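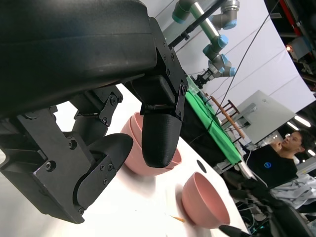

Treasa Dunne wrote in to ask whether everyday bowls should be nested at all, or whether they ought to stand side by side on the shelf the way her mother kept them. Her trouble is that hers wedge together so tightly that she ends up wrestling with them every morning before the coffee is even made. Well, Treasa, I nest mine and always have (my kitchen in Bondham would never hold them otherwise!), but there are a few little habits that make it go a lot easier, and I'm happy to share them.

Sort before you stack

Clear a good stretch of table first and bring out every bowl you own, even the odd ones from the back of the cupboard. I like a plain white table for this, but any clean surface will do. Put like with like. Two bowls that look the same can have slightly different rims, especially if you bought one set a few years after the other, and those are the ones that stick. Try each one inside its neighbor and give it a gentle turn. If it spins, they're friends. If it grabs, start a second pile.

Make sure, too, that everything is bone dry. I stand mine on a towel after supper and don't touch them until bedtime, and that one change cured most of my sticking.

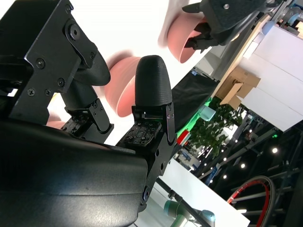
Lift from the rim, set down from the base

When you add a bowl to a stack, hold it by the rim and lower it straight down, then let go. Don't press! Pressing is how you get that little pocket of trapped air that holds on for dear life. Plastic bowls are light, so it's tempting to toss them in one after another, and I've certainly done it with company waiting at the table, but they do scuff each other that way.

Keep the stacks short. I stop at 3 for the bowls we use daily, and the ones for holidays can go higher, up on the top shelf where they only come down in February for my sister's birthday and again when the weather turns. A short stack is easier to lift out with one hand while you're holding the cereal in the other.

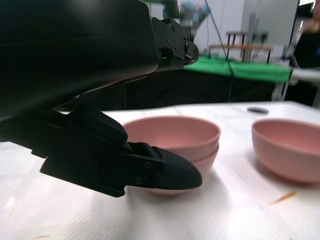

I also leave one bowl out on its own next to the stack, ready for whoever is up first, and it saves me hearing the whole cupboard rattle at six in the morning. If two do get stuck, run warm water over the outside of the lower one and put something cold in the upper one, wait a minute or 2, and twist. Oğuzhan Özkan swears by a drop of dish soap around the seam, and I've tried that as well with good luck, though you'll have to wash them both again afterward.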